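Two-arm bench cell - upkeep tips
Posted 11 Jan 2023

Quick ones from the Predthorpe workshop, mostly stuff I keep having to look up. Ours is the Eltusar pair with two-finger grippers. Other makes will differ so check your own book.

Power off at the wall before you touch the fingers. Not just the stop button.

Finger pads. Wipe with a damp cloth, no solvent, it makes the rubber go gummy. Swap the pair together, never one. Snug the screws by hand then a quarter turn. I write the cycle count on masking tape inside the cupboard door - last set came off at 1,067 and were pretty well bald.

Wrist joints. Dry cloth round the seam, then turn slowly by hand and feel for grit. If it clicks, stop and ring Porkum. Don't oil it!!

Run the layout in the simulator first, every time you move something. Saves a lot of scraped paint. Check wrist clearence over anything that stands up off the table, and leave a clear strip down the middle so the arms aren't fighting for the same spot. 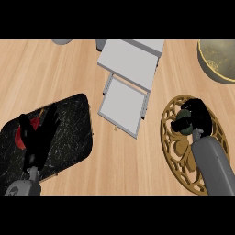

Sim view, both grippers in over the tray and trivet, drawer open at the back.

Drawers: test the reach with the drawer pulled right out, not shut. Silvana Camargo put me on to that one after I'd bent a runner in October.

Shiny things are a pain. Polished stone, metal with a lot of holes in it - the real camera can get muddled by the glare. Turn the lamp away or throw a tea towel over the shiny bit while you calibrate.

Re-zero after any knock, even a little one. Takes about 23 minutes if you dont rush it. Left arm first, park it, then the right.

Cables - leave slack at the elbow, velcro ties only. Zip ties bite into the grey sleeve.

Spare pads are in the Palumbo tin, bottom shelf. Put the lid back on.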